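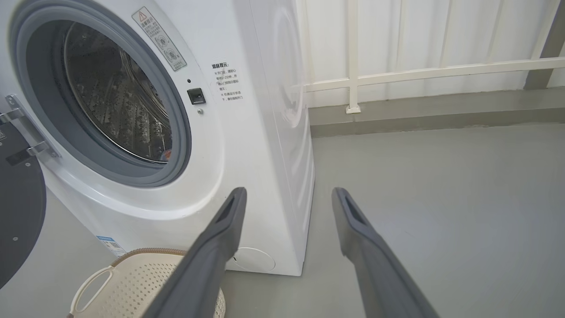 front loader, door open

layug_88
So my towels have smelled like a pond since July and I'm losing it. Powder, warm wash, line dried out back. They come in fine and stink the second they get damp! Do I need to strip them or just buy new ones?

Cirnow
Hot wash, no softener, less powder. You're probably using double what you need (everybody does).

itholm303
Disagree on the powder. Too little is how mine got funky in the first place. I went UP a scoop and they've been great.

Cirnow
Do you have hard water though? Mine is super soft, so a full scoop never rinses out.

itholm303
Yep, hard as rocks. OK, fair.

layug_88
No clue what mine is lol. I do use softener, the lavender kind...

Rurkholm
Ditch the softener! Also, stripping is a waste of a Friday night. I did it once and my good blue towels came out gray.

layug_88
Noted. Trying hot with no softener first, will report back.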